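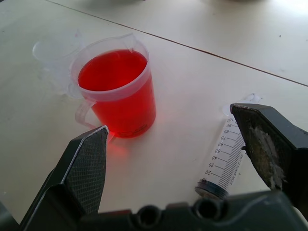 Kit de líquidos Rerkon: jarra con líquido rojo y jeringa graduada hasta 100, vistas desde la cámara de muñeca.

Ploltovlow Muñeca W6
Conjunto de cámara de muñeca, pinza de dos dedos y software de grabación para recoger demostraciones

Ref. 3251
Disponible. Entrega desde almacén Desjardins.
Precio: a consultar

Para qué sirve
Grabar ejemplos de manipulación con un brazo que ya tienes. Un operador teleopera, el sistema guarda vídeo de muñeca, posición de los dedos y trayectoria del brazo, todo con el mismo reloj. Sale un episodio por intento, listo para entrenar. Pensado para laboratorio, envasado, tareas de banco. También líquidos, que es lo que más nos preguntan últimamente.

Qué incluye
Cámara de muñeca con soporte y cable de 6 m
Pinza paralela gris oscuro, dos dedos
Un par de almohadillas de agarre con textura cruzada (ya montadas)
Otro par de repuesto
Licencia de Zoltby Grabador, un puesto
Tornillería y llave

No incluye: brazo, mando de teleoperación, ordenador. El kit de líquidos se pide aparte (ver abajo).

Características
Peso del conjunto: 483 g
Resolución de vídeo: 1280 x 720
Alimentación: 24 V por la brida
Formato de salida: carpetas por episodio, vídeo más tabla de estados
Etiquetas de tarea: texto libre, se pueden cambiar despues
Marcado de éxito / fallo / descartado con una tecla

Kit de líquidos Rerkon (opcional)
Jarra translúcida con pico y asa, jeringa grande de plástico, recipientes bajos, colorante rojo. Material sencillo y barato de reponer. El colorante se compra en cualquier sitio, el nuestro es alimentario. Recomendamos teñir siempre: con agua sola la cámara no saca bien el nivel y el modelo aprende poco.
La jeringa es de un solo uso. Para grabar en seco vale más de una sesión, para uso sanitario no, evidentemente.

Consejos de grabación
Mesa clara y mate. La luz lateral fuerte quema el fondo, bajar exposición o correr una cortina.
Las tapas y platos transparentes casi no se ven sobre mesa clara. Si la tarea los usa, grabar el doble de episodios, o poner un mantel oscuro en parte de las tomas.
Cambiar la posición de jarra y jeringa entre episodios. Girar la jeringa también, no siempre en la misma diagonal.
Los fallos NO se borran. Se marcan y se guardan.
Empezar cada episodio con la pinza abierta y los dedos a la vista, asi el primer fotograma es comparable.

Conjunto de muestra
Con la compra se descarga un paquete de 265 episodios de jarra y jeringa grabados en nuestro banco. Incluye fallos. Sirve para probar la carga de datos antes de tener los propios, no para desplegar nada.

Mantenimiento
Almohadillas: son consumible. Se rozan, cogen manchas blanquecinas, pierden agarre. Limpiar con paño húmedo, nada de disolvente. Si el plástico liso empieza a resbalar, cambiar.
La pinza aguanta salpicaduras, no inmersión. La óptica se limpia con bayeta seca.
Recalibrar la cámara si se ha desmontado el soporte.

Compatibilidad
Brida estándar de 50 mm. Para otras bridas hay adaptador, preguntar antes de pedir. Zoltby Grabador funciona en Linux; versión para Windows prevista para septiembre.

Preguntas frecuentes
¿Se pueden usar dos brazos? Sí, con dos conjuntos y una licencia adicional.
¿Los datos salen a la nube? No. Disco local, salvo que se configure otra cosa.
¿Se vende la pinza suelta? De momento no.
¿Hacéis vosotros la grabación? Sí, por jornadas. Pedir presupuesto con descripcion de la tarea y alguna foto del puesto.

Garantía y devoluciones
Dos años en cámara y pinza. Almohadillas y kit de líquidos, sin garantía. Devolución con embalaje original.

Contacto comercial y demostraciones: Kirsten Hiebert, formulario de la web, indicar la referencia.

Ficha revisada: junio de 2025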